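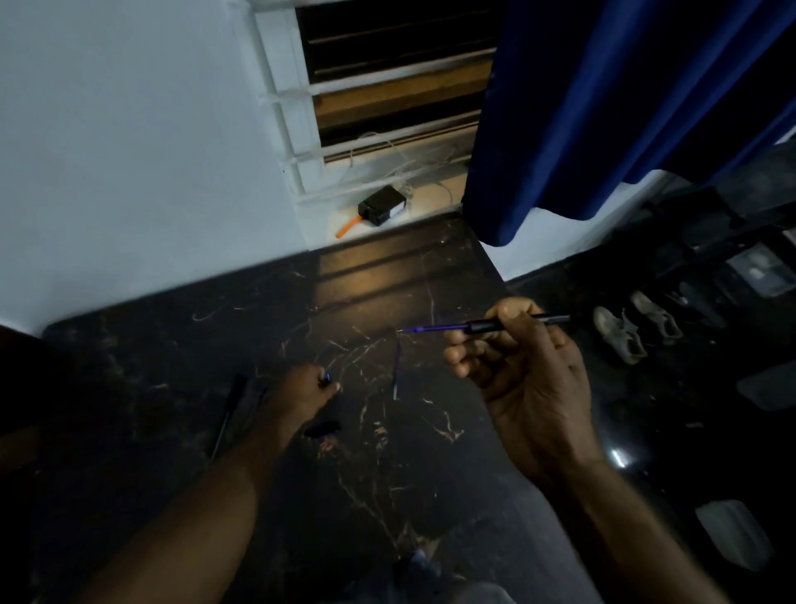 Progress report to the Fakhoury fund, second period
Project: Cletivow — first-person recordings of small two-handed tasks
Prepared by Rima Haddad, Aug 15, 2019

Work done since May

The collection now holds 1328 recordings that have passed review. At the end of the first period it held 515. All of them are of people working with their hands at a table or counter in ordinary homes, seen from head height. The learning system is trained to predict the next hand movement from the last few seconds of video, and it needs many versions of the same small job done by different people in different rooms.

Most of the new material belongs to the pen group: taking a ballpoint pen apart, handling the refill and the small parts, and putting the pen together again. We chose pens because both hands have to work at once and the parts are small enough to be hidden by the fingers. Participants use their own tables and their own light. We ask them to leave the room as it is, so the recordings have curtains, cables, shoes on the floor and whatever else is normally there.

Labeling

Fouad Karaki and Randa Zein label each recording by step (grasp, pull, hold, insert, twist, put down) and by hand. Each recording is labeled by both of them separately, and Hala Hattar settles the cases where they differ. The most common disagreement is over where "pull" ends and "hold" begins. We rewrote that rule in the labeling guide and went back over the older pen recordings with the new wording.

Problems

Dark, glossy tabletops are still hard for the part tracker. A black barrel or cap on black stone is often lost once the hand moves away from it, and window reflections are sometimes picked up as objects. Blue parts do better on the same surface. We have kept these recordings in the set. Taking them out would improve our scores on paper and leave the system weaker in real homes.

The file transfer from Stonden was down for 8 days. No recordings were lost, but review fell behind and has only now caught up.

Two participants withdrew. Their recordings were deleted, as the consent form requires, and are not in the total given above.

Spending

Spending is within the approved budget. The line for participant payments is nearly used up, and the line for travel has hardly been touched. We ask for permission to move the unused travel money to payments. Valquíria Vasconcelos has sent the form separately.

Next period

— Start the second task group, battery covers and small screws.
— Train the Skallex model again on the full pen group and report results by table surface.
— Recruit more left-handed participants, who are still too few.

The labeling guide is attached in its current version.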